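Eltard Recipe Notes
README, last changed 24th March

Eltard is a small collection of home recipes, written as plain text files. Most of them are for fish, because I live in Sudport and fish is what we can buy fresh. You may cook from it, print it, or use the files in your own program.
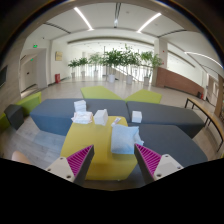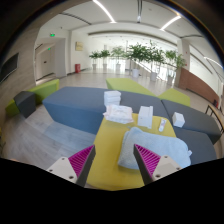
What is inside

There are 200 recipes, one file for each. The folder "oven" is the largest. The folder "pan" has the quick dishes, and "cold" has salads, pickles and spreads. Soups are in "pot", together with two kinds of dumplings that I did not know where to put.

The file name is the main ingredient, then the method, then a short word to tell similar dishes apart. So cod-baked-leek.txt is baked cod with leeks, and cod-baked-tomato.txt is the other one. Please keep this order if you send a new recipe.

How a file is built

The first line is the title. The second line says how many people it feeds. After one empty line come the ingredients, each on its own line, with the amount first. Then there is another empty line, and the steps. Notes go at the end and start with the word Note.

A short piece from cod-baked-leek.txt:

Baked cod with leeks
Feeds 2
(empty line)
2 thick pieces of cod
1 large leek, cut in thin rings
1 spoon of butter
half a lemon
(empty line)
Cook the leek in the butter on low heat until it is soft. Put it in a baking dish, lay the cod on it, add salt and the juice of the lemon. Bake for 20 minutes.
Note: with thin pieces, look at the fish earlier.

Measures

Weights are in grams and oven heat is in Celsius. "Spoon" always means a level tablespoon. When I mean a teaspoon I write "small spoon". In the older files you can still find "cup", and I am sorry for this – it was my own coffee cup, and I have not yet measured it. The files with this problem have "cup" in the last note, so you can search for them.

Where the recipes come from

The first 30 were in my mother-in-law's notebook. She wrote no oven heat at all, only "hot" or "not so hot", so the numbers are mine. Many others came from neighbors and from the fish counter at Kereama, where the people like to tell you what to do with what you bought. Ngaio Baxter gave all the pickle recipes and also corrected my English in the "cold" folder. The mistakes in the other folders are still there.

Known problems

Some recipes do not say if the skin stays on the fish. If nothing is written, leave it on.

The smoked fish pie is too salty for most people. Use half of the salt and taste the sauce before you put the lid on.

The mussel soup exists in two versions, which do not agree about the cream. I make the one without.

Reading the files with a program

Ruter is a small script in the main folder. It reads all files and makes one shopping list from the recipes you choose. It adds the same ingredients together only when the words are the same, so "onion" and "onions" stay on two lines. I hope to repair this in June.

Sending changes

One recipe in each message, please, and cook it at least once before you send it. Write what you changed and why. I try every new recipe in my own kitchen before I add it, so an answer can take a few weeks, and longer if it needs a fish which is not in season.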